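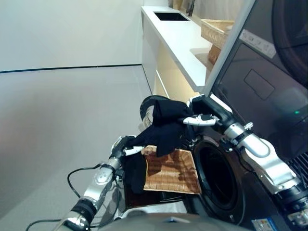
How to Report Suspected Wildlife Products in Online Listings

Most illegal wildlife items sold online are small: carved teeth, shell combs, reptile skin straps. A useful report takes a few minutes to put together.

1. Save the listing first. Take screenshots of the full page, including the seller name, price, and shipping location. Listings often disappear within hours.

2. Copy the item number and the web address into a plain text file. Screenshots alone are hard to search.

3. Write down the exact words the seller uses. "Ox bone" and "faux ivory" are common labels for the real thing, but they also appear on legal goods, so quote them and leave the judgment to the reviewer.

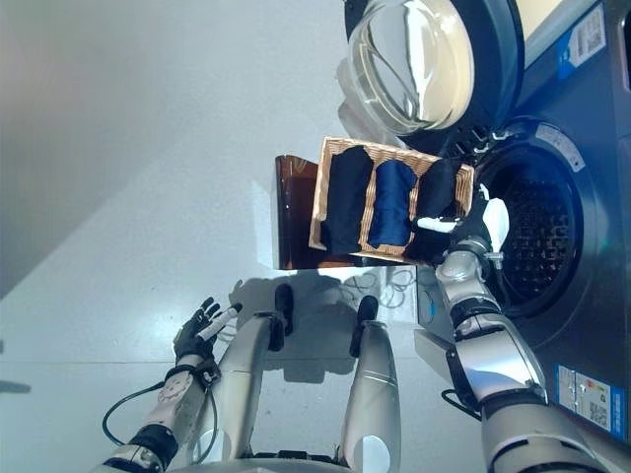
Dark clothes in a wicker basket next to the washing machine.

4. Do not message the seller or make an offer. Bahman Tabrizi, who reviews reports for the Trumville office of Sinel, says a buyer's questions are the usual reason an account goes dark.

5. Send the report through the marketplace's own form, then to the wildlife agency in the country where the seller is based. Keep the description under 1000 characters. Attach no more than 4 images.

If you find several listings from one seller, put them in one report. Number them and list the oldest first.

Sinel replies to most reports by email. If you have no answer after three weeks, send the text file again with the original subject line.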